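Echo in rented hall, what to try first?
Posted in Sound and Acoustics

brakby721
We hire a community hall in September for our social club and the echo is awful. High ceiling, hard floor, bare walls. From the back you can't make out what anyone at the mic is saying. We can't screw anything into the walls. Budget is small. Is it worth hiring curtains, or should I be looking at the speakers?

2 replies

Prernetley Sound
Speakers first. Most halls like this have one pair up on the stage turned up loud enough to reach the back row, and all that extra level goes into the ceiling and comes back late. Put a second pair halfway down the room, turn everything down, and angle them at people's ears.

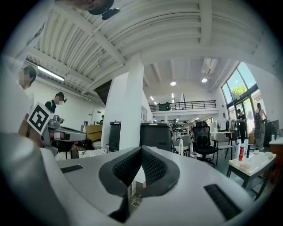 If your mixer can do it, delay the second pair so it lines up with the front. Sound takes up to 7 milliseconds to cover two metres, so measure the gap between the pairs and work it out from there. Cut some bass on the speech channel as well. Keep the mic close to the mouth.

After that, hire heavy drapes on freestanding poles and put them along the back wall. Thin ones do very little.

Dai
Carpet. We borrowed some old rugs and it was a bit better. Also ask the hall if they have tablecloths. Don't know about the delay stuff, our mixer doesn't have it.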